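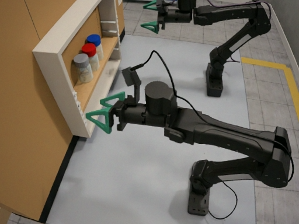

**Plorus, by Kolbrún Kragh**
Translated by Ilham Salem

I should admit up front that I don't get along with novels about islands. The fog comes in, somebody's uncle goes missing, and a woman in a heavy sweater stares at the sea until the chapter ends. Plorus has the fog by page two and the missing uncle by page four, and I nearly gave it back to the friend who lent it to me. The sweater turns up on page nine. By then I was hooked anyway, which annoyed me.

The setup: Plorus is a fishing island with one ferry, one church and one working telephone, and the telephone belongs to Mrs. Hajji, who runs the boarding house. For most of her adult life she has been writing down every call made on it. Who called, how long they talked, what she could hear through the kitchen door (a lot). There are 2670 entries. When she dies, the notebooks go to her nephew Jonas, who has come over from the mainland to sell the house and would like to be gone by Tuesday.

He is not gone by Tuesday.

What he finds, of course, is that half the island owes its good name to his aunt's silence, and that the half who knew about the notebooks have been very kind to her over the years. Fish on the doorstep, free firewood, a surprising number of cakes. Kragh has great fun with the cakes. After the funeral they start arriving for Jonas, and each one is a little bigger than the last and a little harder to eat.

The best stretch is the middle, where whole chapters are made up of the entries themselves. Mrs. Hajji has a wonderful flat style. "Pastor, 11 minutes, cried, asked me for the price of stamps after." You get to know a dozen people this way, mostly through what they say right after hanging up, and I found I was flipping back to check who had called whom and feeling as nosy as she was. There's one call that appears three times, written differently each time, and I won't say any more about it except that I read the third version standing up in my kitchen with the pasta boiling over.

Then there's Trumero. He is the lawyer, he wears good shoes on a muddy island, and he speaks only in sentences that sound like they came off a calendar. I think we're meant to find him sinister. I found him a man badly in need of a sandwich. Every time he walks in, the book stops being sly and starts being a thriller, and Kragh is a so-so thriller writer. There is a chase. It takes place on an island you can apparently walk across before lunch, and it goes on for 20 pages.

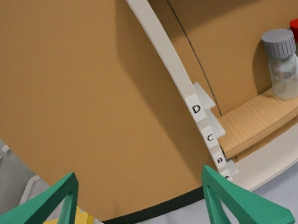 Jonas is a harder case. He's passive, he sulks, and he has a way of picking up a notebook, reading one shattering line and then going out to look at the boats for a while. I know people do this. I have done this myself, with bank statements. Still, some 200 pages of it is a lot to ask, and I was grateful whenever his sister called from Jolomitz to shout at him. She never sets foot on the island and she is the most alive person in the book. She gets the one big laugh, too, when he reads her the entry about their mother and she asks how long the call was before she asks what was said.

About the translation. I can't read the original, so take this for what it's worth, but Ilham Salem has given the old woman a voice I could pick out in a crowd. She's dry and a bit mean, and she never uses two words if she can get by with one and a sniff. The weather passages come off stiffer – there's a "pewter" sky in almost every chapter, and by March (their March, the plot runs through a whole winter) I was ready for another metal. I don't know whose fault that is. Maybe the sky's.

The ending will split people. Kragh spends 300 pages asking whether the notebooks should be burned, read aloud or quietly handed back, and then has Jonas do something else altogether, in a paragraph so short I missed it the first time. My friend thinks it's cowardly. I thought it was the only decent thing anyone does in the whole book, and we had a proper argument about it, in a parked car, with the heater on. It's a good book to lend someone you like arguing with.

A word on the physical thing: the paperback has tiny margins and the entries are set in a gray italic that I had to tilt toward the lamp. If you're past forty, get the large print or borrow somebody's eyes. There's also a family tree at the front which gives away the pastor business completely, so skip it until you're done.

Four stars. It would be four and a half if Trumero had missed the ferry.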